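Brastside Shared Workshop — Robot Build Group
Minutes of the May meeting (Monday, 7 pm, back bench)
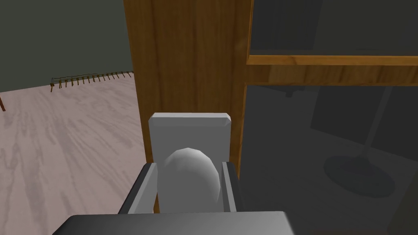
Grora first, as always, and I'll say straight off that I'm taking these minutes with one hand and eating a sausage roll with the other, so forgive the spelling. Grora is our two-finger gripper, for anyone new to the list, and she now has a proper practice room in the simulator so we can muck about with her before we trust her near anything breakable. We had this view up on the big screen for most of the first hour. The egg is still that chunky low-polygon thing (I know, I know, smoothing it is on my list) and it sits between the two fingers with the pale block standing up behind it. The timber cabinet came up really nicely, I think, knots and all! The smoked glass door even picks up a reflection of a round-based stand, and a few of us liked that far more than we liked the egg.

Apologies and last minutes

Five apologies, mostly the school concert. Last month's minutes were accepted after one fix: I had written that the spare servo was in the blue drawer, and it is in the grey one. Sorry to everybody who went through the blue drawer.

Grip settings

This took ages. The question was how hard Grora ought to squeeze, and there were two camps. One wanted a fixed squeeze for everything in the practice room, set low and left alone. The other wanted her to close slowly until the motor load climbs and then hold. I was in the second camp and I argued for it at some length (I have been told at what length, thank you). We agreed to try both on the simulated egg before anyone touches the real build. The plan is 100 goes with each setting, logged to the shared folder, same start position each time. If the slow close wins we rewrite the finger routine. If it doesn't, I owe the bench a packet of biscuits.

There was also a good point raised about the fingertips. The simulated ones are hard and flat, and the ones we're making at home will have a rubber pad glued on, so the friction number in the model is a guess at best. Someone offered to drag a padded finger across a bit of scrap pine with a luggage scale and give us a real figure. Yes please.

The room model

A few tidy-up jobs came out of looking at it for so long. The low railing thing on the floor back near the wall can stay where it is, it gives you a sense of depth when you move the view. The wall colour got called "hospital green" by one person and "a nice sage" by another, and I'm leaving it alone. The inside of the cabinet above the shelf is too dark to judge anything in, so I'll add a light there before we try any shelf work.

We still want the view from just behind the palm as the default. It's the closest to where the little camera will bolt on, and it shows up early when the palm is going to block something. You already lose the bottom of the egg behind it, so the camera bracket probably needs to go up a bit. I'll bring a cardboard mock-up.

The real build

The palm plate is cut and filed. The left finger is printed, the right one failed at layer 79 and has been started again on the Evangelista, our slow old printer, with the door shut this time. Please don't open the door to have a look! The wiring loom is still the wrong length — my fault, I measured it with the arm folded.

We talked about the power supply again. The old one is fine for the gripper on its own and gets grumpy with the arm on as well, so we're going to borrow the one off the Comix plotter for a fortnight and see how we go. It must go back afterwards. There's masking tape on it saying so, and now it's in the minutes too.

Money

We spent $11 on heat-set inserts. The tin is otherwise as it was.

To do before next time

Me: cabinet light, bracket mock-up, new loom.
Sim people: both grip settings, full run each, results in the shared folder.
Printer roster: finish the right finger, then a spare of each.
Whoever has the good hex keys: bring back the good hex keys.

We packed up at 9.15 and the kettle is fixed. Next meeting is same bench, same time, and it's somebody else's turn for snacks.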